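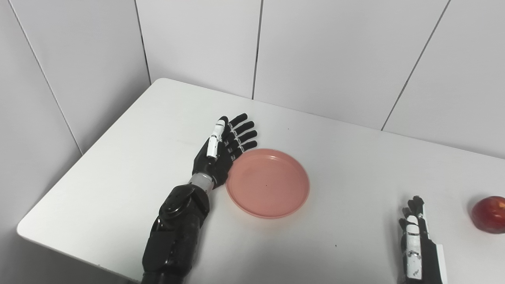
New bench rules for robot hands start in November

10/07/2022 — Radico has put out its first set of house rules for tabletop work with two-handed robots. Short document, 8 pages. Covers the Kendotia site and the Hailu lab, with Cusden to follow once its benches are refitted.

The big one is the rest position. Between tasks a hand goes flat on the table, fingers straight, no grip held. No hand parked over a plate or any other item. Staff had been doing it five different ways depending on shift, and the new text picks one.

Also in there:

Clear bench. Only the items for the current task stay out, say a plate and an apple. Tools, cups and phones go on the side cart.

Start check. Fingertips, wrist ring and visible screws looked over before power on. Anything loose gets logged and the arm stays off.

Reach line. People keep 18 inches back from the table edge while the arms are live. Tape on the floor, not on the table — tape on the table was confusing the vision software at Hailu.

Food items. Real fruit is still allowed but has to be swapped out daily. Plates get wiped between runs, crumbs and specks included.

A draft went round in the summer and drew 74 comments, most of them on the reach line. Some operators wanted it shorter, becuase the stop button is hard to get to from behind the tape. Radico moved the button instead. It now goes on a post at the line.

Training takes one morning. Anyone who hasnt done it by the start date can watch but not run a bench. Contractors included. Cusden dates still to be set.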